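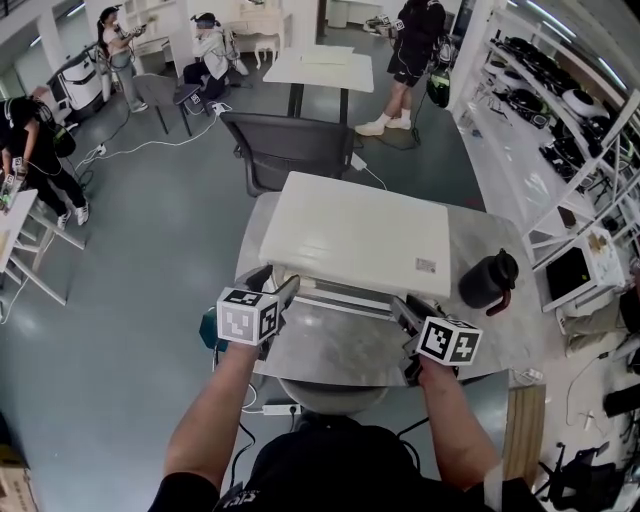
How much table do you need for the folding board? Enough that all of the board sits on metal and you can still stand something next to it, so the round one will do and the stool won't.

23rd October

Mostly furniture today. I've been meaning to write up the folding board since February and kept putting it off because it's a board, what is there to say, and then I spent half the morning on it, so here goes.

The round brushed-metal table is my favorite for this now. I used to do everything on the white rectangular one with the black legs because it felt more like a proper bench, but you can walk all the way around the round one and come at the board from whichever side you like. The downside is corners! A square-cornered thing on a round top wants to poke out over the edge, and if you lean on the bit that pokes out, up comes the other side. Keep it toward the middle, please.

I tried opening and closing it 5 different ways (yes, I wrote them on the back of the Sisley invoice, and yes, I will copy them in properly). Holding it by a near corner feels best to me. Two-handed from the same side is fine too, but I end up dragging the whole board toward me and having to push it back again. Watch the metal part underneath when you close it - go slowly and keep your fingers out.

Please don't peel the barcode label off. It's small and it isn't in the way, and the Fakhoury inventory sheet goes by those. I had to type in two of them by hand last time and got one wrong.

Drinks. The black jug with the reddish-brown handle is allowed on the metal table, but lid on, and well over to the right so it doesn't get an elbow. Same goes for coffee. There's a power strip on the floor under there and I'd like it to stay dry.

Asked Brultoma for a second board, same size, in white again so they match. They said almost 80 dollars with shipping, which seems like a lot for a thing that folds. Vomik may have one cheaper, but their page doesn't give the thickness, so I've written to them.

Still to do:
felt pads for the stool feet
move the power strip closer to the wall, if the cable reaches
copy the list off the invoice before it gets filed
measure the board folded, for the shelf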